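An Open Day at Brorkano

The doors opened on 7 June 2024 and already before lunch we were 30 visitors in the hall. Brorkano builds software for robot arms, and one time each year it lets the neighbors look.

Pieter Pillay, who led our group, started with the simulator. The arm practices there first -- it must pick up 33 kitchen objects, one after the other, before it may touch a real one. On the big screen it was the turn of a red squeeze bottle with a wide white lid. A boy beside me wanted to know if the robot likes ketchup. Pillay said he had never asked it.
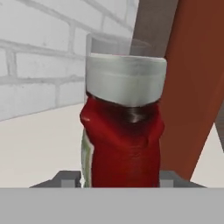 Why does a robot train in simulation before it works with real objects?

Mistakes cost nothing there, and the same grasp can be repeated 100 times with small changes in position and light.

After the coffee we went down to the workshop, where the real arms of the Briteo line are tested until late in the evening.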